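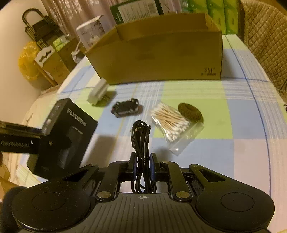 Kabel gebündelt, Schachtel noch in der Schwebe: Sortierstand auf dem Küchentisch.

Kabel und Originalkartons – was behaltet ihr, und wie verstaut ihr den Rest?

Joanne Furnival
Rubrik: Ordnung und Haushalt

Hallo zusammen, ich sitze seit Sonntag an meiner Kabelschublade und komme einfach nicht zu Potte. Eigentlich wollte ich nur ein Ladekabel suchen (das ich übrigens nicht gefunden habe), und dann hab ich die ganze Schublade auf die karierte Tischdecke gekippt, weil ich dachte, das geht schnell. Ging es nicht. Seitdem essen wir auf dem Sofa.

Mein Problem ist zweigeteilt. Erstens die Kabel. Die neueren sind alle noch so zusammengelegt, wie sie aus der Packung kommen, also in langen schmalen Schlaufen mit so einem dünnen schwarzen Bändchen um die Mitte. Das auf dem Foto ist auch so eins. Sieht ordentlich aus, aber ich habe mal gelesen, dass man Kabel nicht so eng geknickt liegen lassen soll, sondern locker im Kreis. Stimmt das? Und wenn ja, gilt das auch für so ein ganz normales Kabel, das vielleicht zweimal im Jahr gebraucht wird? Ich hätte ehrlich gesagt gern, dass die Antwort nein ist, denn die länglichen Päckchen passen viel besser in die Schublade als Ringe.

Zweitens die Schachteln. Ich bin leider eine Schachtelaufheberin, das hab ich von meiner Mutter. Der schwarze Karton von FLYCO zum Beispiel ist so stabil und hübsch, dass ich ihn nicht wegwerfen mag, und ich rede mir dann ein, dass ich ihn für die Garantie brauche. Davon habe ich auf dem Kleiderschrank noch einen ganzen Turm. Mein Mann sagt, weg damit, alle. Ich sage, dann geht garantiert nächste Woche was kaputt.

Und dann noch eine Frage nebenbei: Im Schreibwarenladen gibt es gerade diese Sortierboxen von Brinik mit den herausnehmbaren Stegen. Hat die jemand? Taugen die für Kabel oder sind die Fächer zu flach? Ich möchte nicht noch etwas kaufen, das dann selber wieder im Weg steht.

Danke schon mal, ich brauche den Tisch wirklich zurück!

Agustina Gallardo

Liebe Joanne, willkommen im Klub! Ich hab das im August durchgezogen und lebe noch, also nur Mut.

Zu den Kabeln: Die Bändchen an sich sind völlig in Ordnung, solange sie nicht einschneiden. Schlecht ist, wenn es direkt am Stecker scharf abknickt, da brechen die Drähte innen gern als Erstes. Schau dir also jedes Päckchen kurz an den Enden an. Wenn der Stecker locker an den Schlaufen anliegt und das Kabel davor einen kleinen Bogen machen darf, würde ich es genau so in die Schublade legen. Lockerer gewickelt ist schonender, klar, vor allem bei dicken Kabeln und bei denen, die man dauernd auf- und zumacht. Aber bei einem Kabel, das zweimal im Jahr dran ist? Da würde ich mir keinen Kopf machen.

Was bei mir wirklich etwas gebracht hat, waren Zettelchen. Ich nehme einen Streifen Malerkrepp, klappe ihn wie ein Fähnchen um das Kabel und schreibe drauf, wozu es gehört. "Zahnbürste", "alte Kamera", "Lampe Flur". Mach das gleich, solange du noch weißt, was es ist! Ich habe das beim ersten Mal auf später verschoben und durfte dann alles noch einmal durchprobieren. Und die Kabel, bei denen du es schon jetzt nicht mehr weißt, kommen in eine Tüte mit Monat drauf. Wenn du bis zum nächsten Sommer nicht an der Tüte warst, gehört sie auf den Wertstoffhof zum Elektroschrott (bitte nicht in die Restmülltonne, das ist bei uns auch gar nicht erlaubt).

Netzteile bitte extra behandeln, das hat mich mal ein Radio gekostet. Die Stecker sehen oft gleich aus, aber die Spannung ist eine andere. Wenn das Gerät weg ist, kann das Netzteil meistens auch weg.

Bei den Schachteln mache ich es inzwischen so: Solange ich das Gerät noch zurückgeben könnte, bleibt der Karton. Danach fliegt er raus, außer es ist etwas, das ich später verkaufen will oder das beim Umzug wirklich gut gepolstert sein muss. Für die Garantie habe ich bisher immer nur den Kassenzettel gebraucht, den Karton wollte noch keiner sehen. Guck aber zur Sicherheit in deine Unterlagen, das kann ja je nach Händler anders sein. Falls auf dem Karton eine Seriennummer steht, mach ein Handyfoto davon, dann hast du die auch.

Und wenn eine Schachtel einfach zu schön zum Wegwerfen ist – dann gib ihr eben einen Job. In so einen festen Karton passen prima ein paar gebündelte Kabel nebeneinander, hochkant gestellt wie Karteikarten. Deckel ab, in die Schublade, fertig. Dann brauchst du auch keine Sortierbox.

Pereyra156

würde alles wegwerfen was man länger als 2 jahre nicht angefasst hat. hab ich auch gemacht und nur ein einziges kabel nachgekauft. kartons sowieso. altpapier und gut ist

Brokcombe

Ich kann etwas zu den Brinik-Boxen sagen, die habe ich nämlich, und zwar 3 Stück davon. Für Schrauben, Batterien und Kleinkram finde ich sie super. Für Kabel geht so. Die dünnen Ladekabel passen rein, wenn man sie ziemlich klein zusammenlegt, aber alles mit einem dickeren Stecker drückt von unten gegen den Deckel, und dann springt der auf. Ich habe dann die Stege rausgenommen, damit die länglichen Bündel der Länge nach reinpassen, und dann hat man halt eine teure Schachtel ohne Fächer.

Die tieferen von Stetgate haben mir für Kabel besser gefallen, da steht ein Bündel aufrecht drin. Allerdings vorher unbedingt die Schublade ausmessen, und zwar die lichte Höhe innen! Meine geht jetzt nur noch mit Ruckeln zu.

Wegen der Bändchen noch: Diese dünnen mit Draht innen mag ich nicht so, die pieksen irgendwann durch. Ich nehme Klettband von der Rolle, das schneide ich mir in der passenden Länge zurecht. Eine Rolle hält ewig, und man kann es immer wieder auf- und zumachen.

Beim Wegwerfen wäre ich vorsichtiger als mein Vorredner. Ein Kabel mit seltenem Stecker nachzukaufen ist manchmal richtig mühsam, besonders bei Rasierern und Zahnbürsten, da hat ja jeder Hersteller seins. Die würde ich immer behalten, solange das Gerät noch läuft. Normale USB-Kabel hat man dagegen schnell zu viele. Ich habe von jeder Sorte zwei behalten und den Rest auf Arbeit in die Teeküche gelegt, mit einem Zettel "zu verschenken". War bis zum Mittag alles weg.

Joanne Furnival

Ihr seid toll, danke! Das mit den Fähnchen aus Malerkrepp mache ich heute Abend noch, Krepp haben wir vom Streichen im Keller. Und Agustina, die Idee mit dem Karton gefällt mir natürlich besonders gut, weil ich ihn dann behalten darf :-) Der Turm auf dem Schrank kommt danach dran. Die Boxen lasse ich erst mal im Laden. Eins noch, Brokcombe: Nimmst du das Klettband in 1 cm Breite oder das breitere?

Brokcombe

Das schmale. Das breitere hatte ich auch mal, das trägt bei dünnen Kabeln zu dick auf.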